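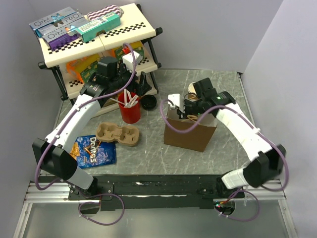

Recording a Bagging Episode on the Two-Arm Station

Each episode in the Talavera set records one complete attempt by an operator to move goods into a bag using both arms. The instructions apply to all operators on the Brilgate stations. Stand the paper bag upright with its mouth open, within reach of the right arm, and place the boxed goods on the upper tier of the shelf. Boxes may overlap or lie diagonally, as the teal one does against its purple-sided neighbor - the learning system needs examples of untidy shelves. Other items, such as the red cup and the chip bag, may remain on the tabletop.

Before recording

Return both arms to the start pose. Check that each purple cable is clipped along its forearm and moves freely at the elbow. Enter the layout number in the Lalell log.

Recording

1. Start the recorder and wait 2 seconds before moving.
2. Take one item at a time, at a steady pace.
3. If an item is dropped, pick it up and continue. Do not restart.
4. Open both grippers, withdraw the arms and stop the recorder.

After recording

Mark the episode as complete, recovered or failed. Change the layout after every 5 episodes. Of the 137 episodes submitted in July, 129 were accepted; the remainder had no outcome mark. Questions about marking should be sent to Lorna Castillo, and cable faults to Nestor Buenaventura.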